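The Timivano Parcel Room Shelving System, for Apartment Buildings and Mixed-Use Lobbies

Made to order by Cukero. Ships flat, goes up in an afternoon.

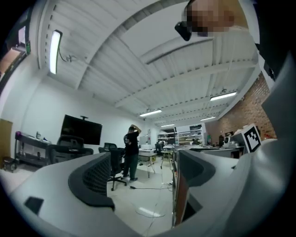
If you manage an apartment building, you already know what happens to the mail room in October. The boxes start coming a little earlier every year, the shelf that looked generous when the building opened is full by lunchtime, and by evening there are packages along the baseboard and somebody's dog food blocking the door to the stairs. We have spent a good many years fitting out rooms like that, and the Timivano is the shelving we kept wishing we could buy for them.

It is an open steel frame with adjustable decks, sold in bays. You start with one bay and add on from the side, so a room with an awkward column or a water meter in the corner can still be used nearly wall to wall. The decks lift out without tools. We like them set wide apart at the bottom for the heavy and the bulky, and close together at eye level, where the padded envelopes go (there are always more envelopes than you think).

What comes with each bay

Two uprights, a set of decks, leveling feet, wall brackets with screws for drywall and for masonry, and a strip of label holders for every deck edge. The printed instructions were rewritten last year by Krystyna Makowska in our office, who put up a bay by herself with the old ones and had a lot of notes for us. They are much better now, and they have bigger drawings.

Sizes and finishes

The standard bay is 30 inches wide. A narrow bay is available for tight rooms, and a corner piece joins two runs so that you don't lose the space behind the turn. Finishes are white, warm gray, and a dark green that was mixed for a lobby at the Skasura apartments and proved so well liked that we kept it on the list. All of them are powder coated and wipe clean with a damp cloth and ordinary dish soap. Please don't use scouring pads on the green, as it does show scratches.

Planning your room

Send us a sketch with the wall lengths, the ceiling height and the way the door swings, and we will send back a layout at no charge. A pencil drawing is perfectly fine – we get plenty of them, and some are lovely. Noura Srour looks after layouts for new construction and is happy to talk with your architect while the room is still on paper, which is really the best time to call. For buildings that are already lived in, ask for Anas Akl. He will want to know where your carriers come in and whether they bring a cart, so it helps to have watched a delivery or two before you phone.

Lead time and delivery

Standard finishes leave the shop in 13 working days. Custom colors take longer, and we'll give you a firm date with your quote. Delivery is to the curb or loading dock unless you ask for inside delivery when you order. Buildings with a freight elevator should let us know its door width, please!

Goes well with

The Tekin rolling step, which tucks under the lowest deck, and the Timivano oversize rack for bicycles in boxes, rugs and flat furniture. Both come in the same finishes.

Warranty and spare parts

Frames and decks are covered for as long as the original buyer owns or manages the building. Label holders and feet do get kicked and lost, so we sell those separately in small bags and keep them on hand for older bays too. Write to Suha Shboul in customer care with your order number, or with a photo of the upright if the paperwork has gone missing, and she'll match the part for you.

Request a quote | Download the installation guide | Order finish samples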